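Hand trials: Dero or Mercado?

The team at Trodton spent most of March comparing two sets of robot hands on the same pair of arms. The Mercado is a simple two-finger gripper. The Dero has jointed fingers and costs a good deal more.

On small boxes there was little between them, and the Mercado closed faster. It also ran 2,111 cycles before its pads needed changing, against a target of 2,000. The Dero needed its finger tension reset after 12 hours -- a fiddly job that takes two people.

Shared carrying is where the jointed hands earned their place. With a person at one end of a table and the robot at the other, the fingers can hook under the edge while the index finger stays flat on top. The Treltora controller was left on the same settings throughout.

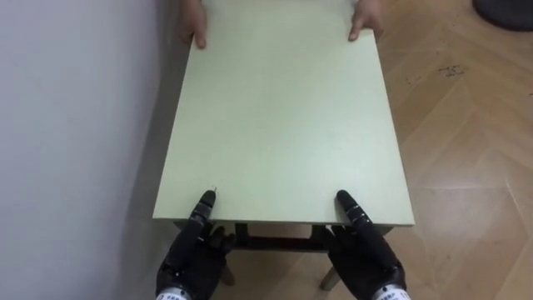

Genalyn Agbayani would like to see the carrying trials repeated with a heavier load before any money is spent, and thinks around 18 kilos would be a fair test. Those runs are next on the list.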